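Ivley dual-arm kit: handing small parts from left gripper to right

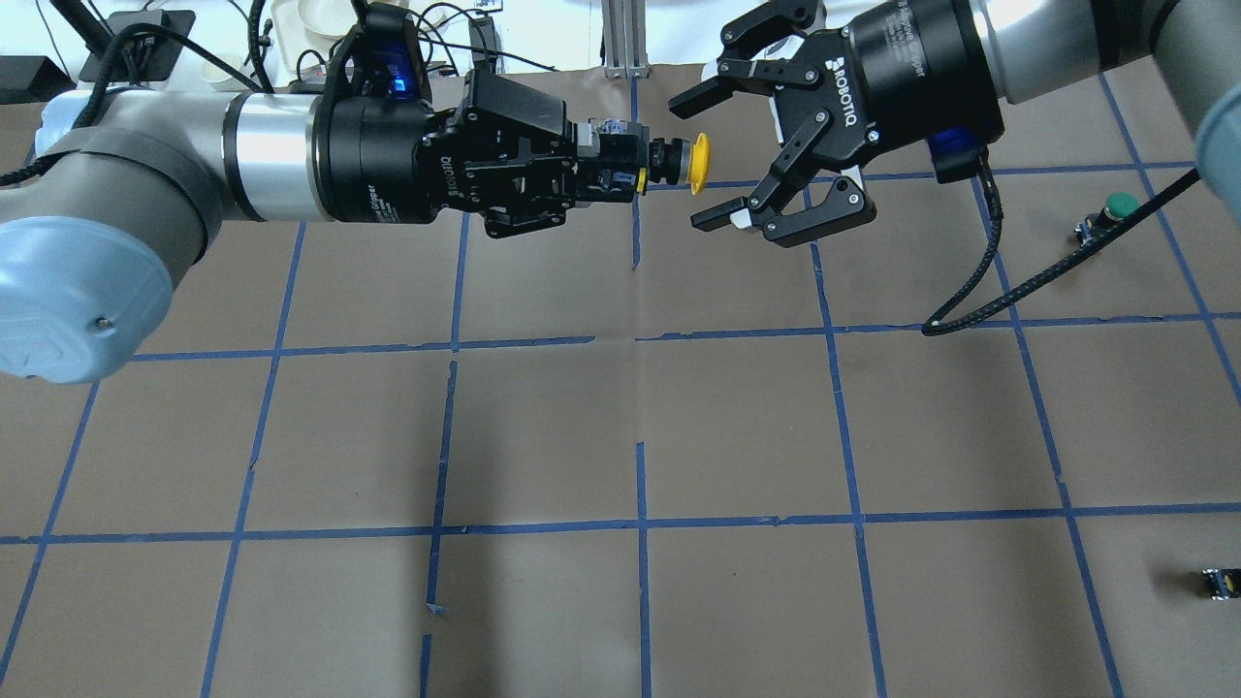 Left gripper holding the yellow-capped part, right gripper open.

Asked by Bình Lục, 11/07/2018

Running the Ivley kit with two Robotiq grippers. Handoff fails 9 times in 20. Is the Prillow calibration add-on worth 646 dollars?

2 answers

Adwoa Annan
Not yet. Redo the hand-eye calibration on both arms first, then reduce approach speed. The add-on corrects base offset only. It does nothing for a part that tilts in the fingers.

stavby_user
got mine for 336 used. works ok. check your cable slack too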